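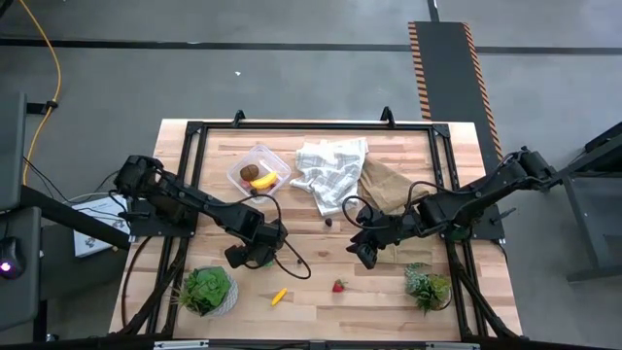
Station check before recording, two-arm table, Estudwood lab
Project: Florora (sorting small items with two arms)
To be filled in before each block of 15 episodes. Write OK, NOT OK or N/A, then the comment.

1. Frame and clamps
Rails tight, both clamps on the top rail closed by hand. OK.
Comment: please do not use a tool on the clamps. Last month one thread was damaged in this way.

2. Arm mounting
Base bolts of left and right arm. OK.

3. Gripper cables
The loop must be free in the full range of the wrist. OK, with remark.
Comment: both loops are wide, and the left one comes near to the objects. In episode 156 the left cable pushed the fruit before the gripper touched it, and the policy was given a success which it did not earn. We have marked this episode and it is not counted in the result.

4. Cables along the legs
Fixed, no pulling at the connector. OK.

5. Objects on the table
Container, cloth, paper bag, both plants and the toy fruits present. OK.
Comment: the cloth and the bag should be crumpled again by hand for each block. If they stay in the same shape, the model learns the shape. We saw this in the first 200 episodes, where the grasp on the cloth was always at the same fold.

6. Plants
They are obstacles and must not be grasped. OK.
Comment: the pots may be moved between blocks, but please keep them on the side nearest to the lower legs. The Khúc baseline was measured so.

7. Floor
Walking way free, hazard border of the mat readable, yellow cable not across the way. NOT OK.
Comment: the cable lies open on the floor on the left side. It needs a cover before August.

8. Emergency stop
Pressed one time for each arm, both arms stopped. OK.

9. Data
Total kept until now: 1434 episodes. Names of files agree with the log. OK.
Comment: the copy to the Priratmont server was slow again. Check the size after the copy is finished, the message on the screen is not enough.

Result of check: recording allowed, with item 7 open. Item 3 to be looked at again after the next block.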